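Food and Heat, Unit 5: Cooking with Water
Handout for the evening section, Ilton Adult Learning
08/05/2018

Please read this before class. Last term it went out after class, and we spent most of the hour on whether steam is hotter than boiling water. (At the same pressure, no. We will come back to it, because we always do.)

1. Why water at all

Water is a very good way to move heat into food and a very poor way to make food brown. At sea level it boils at 212 degrees F and then stays there, however high you turn the burner. Turning up the flame under a boiling pot gets you more steam, a bigger gas bill and a wet ceiling. The food does not cook noticeably faster.

Browning of the kind you get on toast or a roast needs a surface closer to 300 degrees. A wet surface can't get there until the water has gone. Hence the pale look of everything in this unit. Students who took this course for the steak will find it in Unit 7.
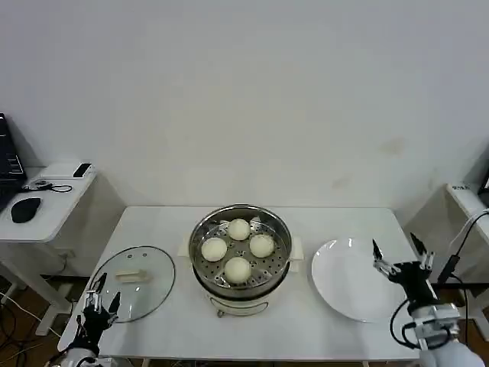
Masson Uvik
Instructor, Food and Heat

2. Boiling, simmering, poaching

These are the same method at different levels of excitement. A full boil is useful for pasta, where the movement keeps the pieces from sticking to each other. A simmer is a few bubbles at a time, somewhere between 185 and 205 degrees. Poaching is lower again and is mostly a matter of patience.

Recipes are sloppy about this. "Boil gently" means simmer. "Simmer briskly" means the author wasn't watching the pot either.

The cost of all three is that things dissolve. Salt, sugar, color and some vitamins leave the food and go into the water, and then the water goes down the drain. If you eat the liquid, as in soup, you get them back.

3. Steaming

Steam carries a lot more energy than hot water at the same temperature. To bring one gram of water from room temperature to the boil takes 80 calories (small ones, the physics kind). To turn that same gram into steam takes 540 more. When the steam meets something cooler it turns back into water and hands over all 540 at once. A dumpling finds this helpful. Your wrist will not, so open the lid away from you.

Things to know for the lab:

– The water stays below the tray. If it touches the food you are boiling again, and should go back to section 2.
– Leave room between pieces. Bread dough swells, and steam has to get around it.
– Check the water level. A pot that runs dry will tell you by smell.
– Start timing when you see steam, and keep the lid on. Every peek costs you heat. 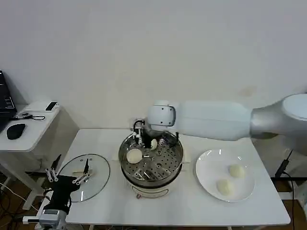
Fig. 2. Steamed buns on a perforated tray.

4. Dough in steam

A bun in an oven forms a crust early, and the crust limits how far it can rise. In steam the surface stays soft and damp, so the dough can go on stretching until the starch sets. The result is a smooth skin and an even crumb – and very little flavor from the outside, which is why so many steamed doughs come with a filling or a sauce.

Wrinkled buns are a yearly complaint. The usual suspects are dough left to rise too long, water dripping from the lid, and a sudden blast of cold air at the end. Wrap the lid in a cloth, or let the pot stand for 2 minutes before you open it. Wrinkled buns taste the same and will be graded the same.

5. Altitude

At 5000 feet water boils at 203 degrees, and everything above takes longer. Figure a drop of a little under 2 degrees for every 1000 feet. A pressure cooker goes the other way and gets you to 250 or so.

For next time

Read chapter 13, skipping the part on canning (we do that in November). The Flamomeck burners in the lab have two settings in practice, off and alarming, so bring your lab sheet with the dial positions marked. Problems 2 and 5 are to be handed in. Show your units. A number with no units is a rumor.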